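The carrot shift

By Lorna Yule

The first thing they show you at Wultard is the crate room, and the first thing you notice in the crate room is the smell: wet soil, cut celery, a little cardboard. Then someone hands you a hairnet and you walk through to the packing hall, where the company puts together the snack cups that end up in hospital cafeterias, college dining halls and the cooler next to the register at the gas station. A cup is a simple thing. Greens at the bottom, something orange, something crunchy standing up in the middle so it looks like you meant to eat well today.

For most of the company's life, every one of those cups was filled by hand, and most of them still are. Wultard turns out about 1,000 cups on a normal shift. The people on the line are very, very fast. I tried it for ten minutes (they let me, with great patience) and managed to put a carrot through the side of a cup.

I came because I'd heard they were bringing in robots, and I have a weakness for robots. What I found was a good deal more interesting than a machine demo, because the people who fill the cups have been in on it from the start, arguing over every detail down to which end of the carrot goes in first. (Thick end down. There is a minority view.)

The line

Cup filling is hard on the body in a quiet sort of way. You stand. You reach forward and slightly down, you pinch, you lift, you let go, and you do it again. The hall is kept cold for the sake of the lettuce, and cold fingers don't love pinching. Workers rotate every hour between filling, lidding and boxing, and everyone I talked to had a preference and a sore spot. One woman with a long memory for such things showed me how she tapes her thumb. A man at the lidding station told me he could tell from the sound of the lid whether somebody on the filling side was getting tired.

Wultard employs 65 people in the hall, and filling is the station that's always short. Folks move off it as soon as they can. New hires start there, and plenty of them don't stay through their first summer. So when the management started talking to Perkilance, a small engineering shop across the river, about having a pair of robot arms share the filling work, the reaction on the floor was mixed but curious. Several people asked the same thing at the first meeting: will it do the carrots?

It's a great question! Carrots are the worst job in the hall. They taper, they roll, they come in every width from pencil to broom handle, and they have to stand up among soft leaves without crushing them. Grapes are easy to grab and easy to ruin. Peppers are slippery on one side and not on the other. A person's hand sorts all this out without being asked. A gripper has to be taught, and the teaching is where the line crew came in.

Learning by hand

The project is called Iteo, after nothing in particular as far as I could find out. Its trial setup lives in a walled booth at Perkilance, with two arms mounted side by side so that they can work together over one table. Since July, small groups from Wultard have been going over there for half a day at a time to teach. They steer the arms through the job themselves, over and over, and the system learns from those runs. By the time I visited, it had 721 of them to go on.

I loved watching this. Experienced fillers turn out to have opinions about things the engineers had never considered. Don't go straight down into the greens, come in a hair off center and then straighten up. Let go late. If a carrot feels wrong, put it back and take another; you lose more time fighting it. The engineers wrote all of it down, and some of it went up on the whiteboard in capital letters.

The arms are slow. I want to be clear on that, since films have spoiled us. A good filler would be three cups down the line while the robot is still lining up. On some tries the carrot leaned, on one it missed the cup altogether, and there was a groan from the back of the room of the kind you hear at a baseball game. But when it went in clean, everybody grinned, me included. It's a marvelous thing to see a stiff bit of metal and plastic get fussy about a vegetable.

What changes

So what does it mean for the people? The plan, as it was laid out to the staff, is for a first robot station to take on 600 cups a week, all of them the carrot kind. That's a small slice. The filling crew keeps the rest, and each person's rotation gets shorter. There will be new work too: somebody has to load the trays, pull the leaners, wipe down the grippers and restart the thing when it sulks. Wultard has promised that those jobs go to people already in the hall, with paid training and a bump in the hourly rate.

Not everyone is sold. A boxer who has been there longer than the building's current roof asked me what happens when the arms get fast. It's a fair thing to ask and I didn't have an answer for him. The company has put in writing that no one loses hours during the trial, and the crew wants the same sentence written for the years after it. Those talks are going on now, with help from Nguyen-Tran, a labor advice practice the workers picked themselves.

I came away hopeful, mostly on account of how the teaching sessions go. The people who know the work are the ones in the room. They get to say "no, like this," and the machine has to try it their way. More workplaces could stand to do it in that order.

On my last afternoon I went back to the packing hall to return my hairnet. The lids were clicking along. At the filling station a new hire was on carrots, and the woman with the taped thumb was leaning over to show her something: a hair off center, then straighten up. 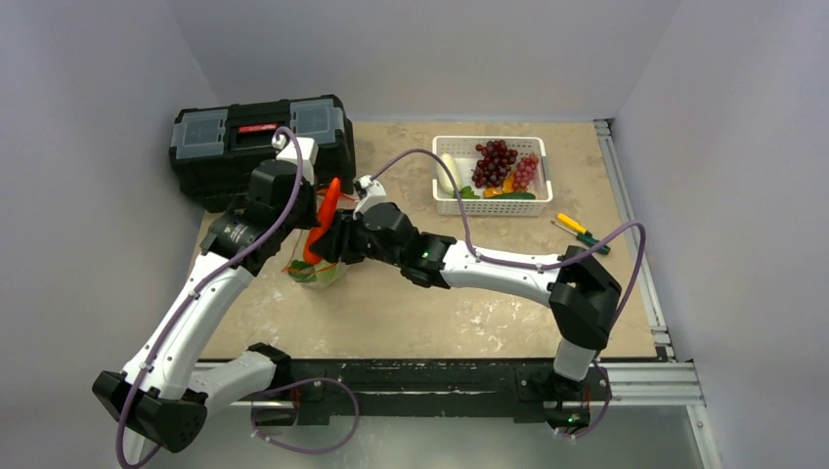
Carrot duty: the left arm holds one upright over a cup of greens at the Iteo trial booth.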